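Home Features Hardware Software Archive Subscribe

The Slow Part of Teaching Two Arms to Stack

Reading time: 6 minutes

The policy that stacks blocks at Clutard occupies a few gigabytes and runs on one workstation. The examples it learned from took far longer to produce than the training run did, and most of the decisions that determined its behavior were made before a single network weight was updated.

Clutard is a small lab on the second floor of the Harawira building. Its current project, named Stever, concerns two-arm handling of small rigid objects. The learning method is conventional imitation: an operator drives the arms through a task, the system logs joint positions and camera images at matching times, and a network is trained to predict the next short run of joint commands from what the cameras and encoders report. The lab claims no novelty for any of this. Its published notes deal almost entirely with how the demonstrations are gathered, and that is the subject of this article.

One demonstration is called an episode. In Stever an episode lasts up to 60 seconds and begins with both arms in a rest pose. The operator brings the arms in, carries out the assigned stacking step, opens the grippers, and returns to rest. An episode that runs past the limit is closed by the software and marked as a timeout. Timeouts are kept in a separate directory. They are not used for training, but they are read when the lab wants to know which steps the operators find hard.

The workspace is a marble tabletop with strong white veining, which was a deliberate choice. Early work was done on plain gray board, and the resulting policy was accurate on plain gray board. Moved to another surface, it hesitated over scratches and tape marks. A busy surface forces the network to separate an object's edge from an edge that belongs to the background. It also makes the first weeks of training look worse, and the lab's notes warn against reading too much into early curves for this reason. 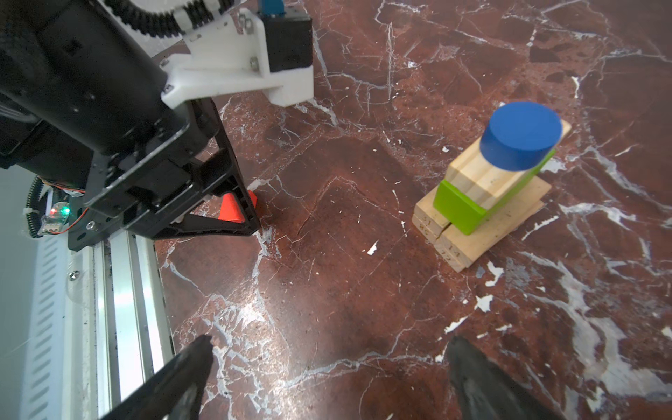
Lighting is treated in much the same way. Polished stone produces glare, and the glare changes position in a wrist view whenever the wrist moves. The lab considered diffusing panels and decided against them. Any site that later runs the policy will have reflections of its own, and a data set without them would only put off the problem.

Camera placement took longer to settle. Each arm carries a camera at the wrist, and a fixed camera looks down into the enclosure. The wrist views give good information about the last few inches of an approach, where small errors matter most. They give poor information about where the other arm is. The fixed view has the opposite strengths: it shows both arms at once, but a gripper often hides the block it is about to close on. Removing any one view during training produced a policy that could still reach and could still grasp, with a marked loss in how cleanly it released.

Release is the weak point of the whole task. A grasp tolerates a certain amount of error because the fingers center the block as they close. Nothing centers a block when the fingers open. If one finger leaves before the other, the block is dragged sideways, and on a narrow tower that is enough to bring down everything above it. Operators are instructed to stop all arm motion before opening, to open slowly, and to back out along the line of the fingers. The instruction sounds minor. In the first batch of Stever data it was not given, and operators backed out in whatever direction was convenient. The policy learned an average of those directions, which corresponded to no safe path at all.

Consistency of that kind has to be balanced against variety in everything else. Block positions are changed between episodes. So are the colors and shapes used, the order of the stack, and the arm that moves first. The operator follows a printed card for each episode and does not choose the arrangement. When operators were left to choose, they favored the middle of the table and placed blocks square to the near edge, and the policy performed poorly on anything rotated or set off to the side.
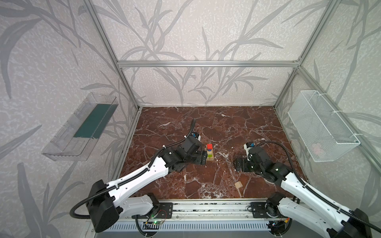
Two arms at the block stack in the Stever enclosure, seen from the fixed camera.

Coordination between the arms is recorded the same way as any other motion. There is no separate signal telling the network which arm leads. In practice one arm usually holds position while the other acts, and the held position must appear in the data often enough for the network to treat waiting as an action. Early episodes contained too little of it. Operators tended to trim idle time out of habit, and the trained arms then moved together when one should have stayed still.

The recording software, Grustach, was written in the lab. It checks each episode for dropped images, joint readings outside the allowed range, and clock drift between the cameras. An episode that fails any check is rejected at once, while the operator is still seated and can repeat the card. Before Grustach, these checks were run overnight, and a loose camera cable could spoil a full day of work before it was noticed.

Automatic checks do not judge quality. For that, a second person reviews every episode at double speed and assigns one of three labels: clean, usable, or reject. A clean episode has no second attempts. A usable episode contains a correction, such as a missed grasp followed by a good one. The lab keeps corrections on purpose. A policy trained only on clean episodes has never seen a block slip, and when one does slip it has no example of what to do next. The share of corrections is watched closely, as too many of them teach the arms to miss first.

Operators work in sessions of 18 episodes with a break after each. Longer sessions were tried. The reject rate rose toward the end, and the motions became faster and less even in ways the reviewers did not always catch. The episodes passed review and still made the policy worse when they were added.

Fixtures on the enclosure walls are left in place for the whole of a collection run. Moving one between sessions changes the background of the fixed view in a way that may line up with a change in task, and the network will use that link if it is available. When a fixture has to move, the lab records a new batch of every task with it in the new position.

The next batch is planned for January. It will use the same arms and the same tabletop, with taller stacks and a wider range of starting poses. The lab also intends to record episodes that begin with a tower already leaning, set up by hand from the cards. Grustach needs a small change before then, as its present start check expects every block to be sitting flat.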